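Pre-Purchase Inspection Checklist: Two-Arm Mobile Unit, Simulated Site
Project: Stasiv
Candidate: Vernar base unit with Jadton grippers
Review period: November
Status key: OK / HOLD / N/A

1. Passage and clearance

1.1 Passage between screens wide enough for torso with arms forward: HOLD
Comment: Vernar asks for 300 mm free on each side. Measure in the model at floor level and again at shoulder height.

1.2 Floor surface entered in traction table: OK
Comment: Wood floor, glossy finish. Use the low-grip row.

1.3 Fragile surfaces listed for the insurance quote: OK
Comment: Translucent panels in wooden lattice, both sides. Replacement panels go under site costs, not equipment.

1.4 Door hardware within gripper range: HOLD
Comment: Small dark handle on white paneled door. Jadton to confirm minimum grip diameter.
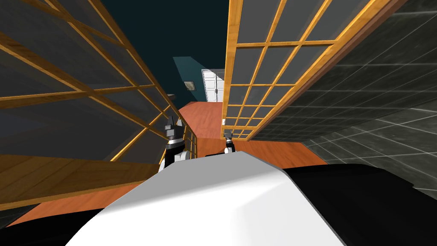
Fig. 1. View over the torso, both grippers forward, door at far end.

2. Grippers

2.1 Finger opening without load: OK
Comment: Check both sides. Spare finger sets are quoted at 400 per pair; budget line 2553 covers 4 pairs plus freight.

2.2 Contact limit near glass and tile: HOLD
Comment: No force limit in the Fornow quote. Do not release the purchase order until it is in writing.

2.3 Finger pads replaceable on site: HOLD
Comment: Manual says yes, parts list has no pad number.

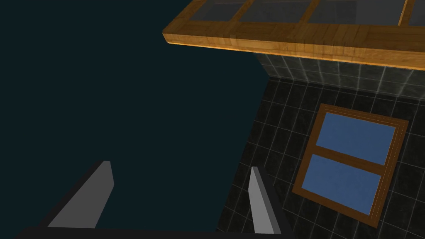 Fig. 2. Gripper open, nothing held. Tiled wall and blue-paned window at right.

3. Budget

3.1 Simulation license in year one cost: OK
3.2 Service contract priced separately: HOLD
Comment: Fornow bundles it with training. Ask for a split.
3.3 Second charger: N/A

Open HOLD items go to purchasing by Tuesday.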